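How I Fold a T-Shirt on the Bed (and Get It Flat Every Time)

Posted August 8, 2015

I fold all my laundry on the bed. I know, I know, you're supposed to use a table, but my table has the sewing machine on it and half a jigsaw puzzle, and the bed is big and right next to the dresser. So-ying Tsao asked me how I get my shirts to stand up in the drawer like files, so So-ying, this one is for you!

What you need: a clean T-shirt, a bed or other big surface, 3 minutes the first time. After that you'll be way faster.

Step 1. Dump it and find the hem

Drop one shirt in the middle of the bed and leave the rest in the basket. I used to tip out the whole load and then I'd end up folding on top of socks. Poke around in the heap until you find the bottom hem (it's the long stitched edge with no tag), pinch it at both side seams and give the whole thing one good shake.

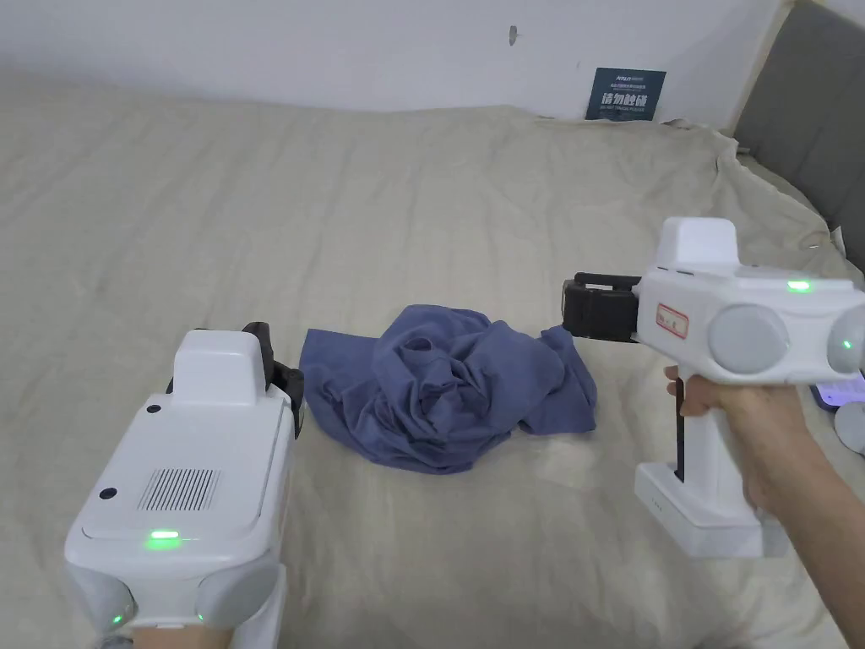 Step 2. Lay it face down

Let the shirt float down with the front against the sheet and the neck pointing away from you. Now smooth it with your palms from the middle out to the sleeves. Don't skip the armpits! That's where the wrinkles hide, and they'll make a lump later on.

Step 3. Fold in the sides

Bring one side in toward the middle, sleeve and all, then flip the sleeve back so it lies along the fold. Same thing on the other side. You want a long strip that's the same width from top to bottom. Mine never is on the first side, so I just tug it straight.

Step 4. Hem up, then in thirds

Fold the hem up to just below the collar, then fold what's left in thirds. Stand it on its edge. If it flops over, open it up and press harder on the last two folds.

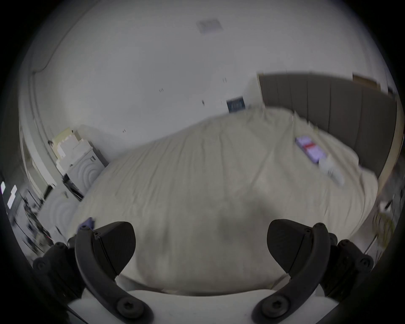
A puffy cover is the one thing that really messes with this method. The shirt sinks in and every fold comes out a little crooked, and if your duvet is all bunched up in soft folds like the cream one in the picture, pull it tight first or push it down to the foot of the bed and use the sheet. A big hardcover book under the shirt works too. Ka-ming Lo swears by a cutting board, which I tried for two loads and it was great, except I kept leaving it in the bedroom and then I couldn't make dinner.

Long sleeves work the same way, just zigzag the sleeve down the strip in Step 3. I got 17 shirts into one drawer last January, and that included the big gray one I sleep in.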